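Himelwood Facilities Bulletin, May

Loose items on beds: Urthorpe room

Small items left on a made bed account for most linen faults. Of 1,871 linen changes logged, nearly 991 involved an object left in the sheet. Batteries roll into folds and should be lifted before the sheet is pulled.

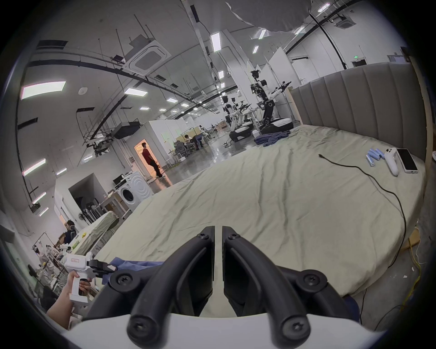 Clearing order

Take up cables first, starting at the plug end. Phones and controllers go in the Weerakoon tray, batteries in a lidded box. Cloths come off last. Allow 8 minutes per bed. The upholstered headboard is vacuumed along the channels every 3 weeks. 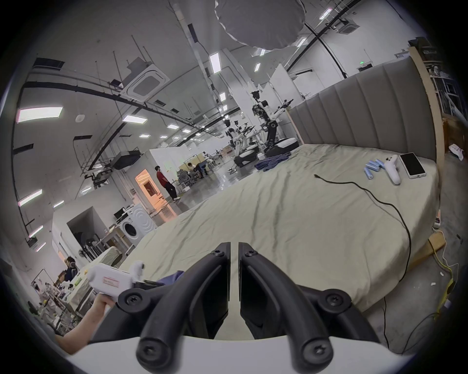
Can the blue cloths be washed with the sheets?

Wash them separately on the Nomach short cycle, as the dye can transfer to pale fabric.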